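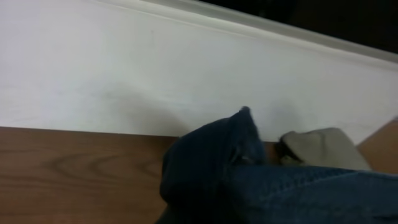
Kristine Castillo argues in her history of household linen at Dernance that the table cover "was kept for the sake of the table long before it was kept for the sake of the guest", and most later accounts of the subject begin from her view. The table cover, also called a table cloth or, in older inventories, a board cloth, is a piece of fabric laid over all or part of a wooden surface. It may be used for protection, for warmth, for show, or as a working layer on which other tasks such as ironing, sorting and folding are carried out.

Terms

In present usage a full cover reaches every edge of the table and hangs below it. A part cover leaves some of the wood bare. A runner is a narrow part cover laid along the length of the table, while a throw is any loose cloth placed on a surface without being fitted or squared to it. The last term is also applied to blankets and bed covers, and the two senses are often confused in sale lists. The Forkness dialect uses "lap" for a cloth of any size that is left folded on a table between meals.

Materials

Linen and cotton are the most common fabrics. Wool was widely used in cold houses and remains usual for covers that stay in place through the winter. Heavier cloths lie flat under their own weight but form thick, raised folds when pushed aside, and these folds hold their shape until the cloth is shaken out. Lighter cloths crease more sharply and slip easily on polished wood.

Dark colours, blue in particular, have long been preferred for everyday covers. Castillo links this to the dye works at Mindska, which sold blue cloth cheaply by the bale and supplied almost 2,000 households in the surrounding valley. White cloths were kept for feast days and were stored apart. Strongly dyed fabric may mark a pale surface if left damp against it, and new blue cloths are normally washed by themselves before use.

Effect on wood

Wood that is covered for long periods ages differently from wood that is left open to daylight. Brown and reddish-brown timbers may grow lighter or darker according to species and finish, and a part cover that is never moved can leave a visible line across the grain. The usual advice is to shift the cloth every few weeks, or to remove it altogether for part of the year. Grit caught beneath a cloth scratches the finish when the fabric is dragged, and the cover should be lifted clear before the surface is wiped.

Tables set against a wall present a separate difficulty. Cloth bunched at the back edge traps dust in the join between table and wall, and painted walls are easily smudged by repeated handling at this height. In Sangkhawat houses the table was traditionally placed 5 cm from the wall so that the cover could hang freely behind it. Elsewhere the rear edge was simply left bare.

Folding and storage

A cover in regular use is commonly folded lengthwise and then across, with the creases moved at each washing to avoid wear along one line. Large cloths may instead be rolled. The Dernance collection stores its older pieces on padded tubes, no more than 3 to a drawer, and airs them each May. Cloths of more than 20 years of age are not ironed along the fold.

See also

Bed cover
Runner (textile)
Household linen
Wood finishing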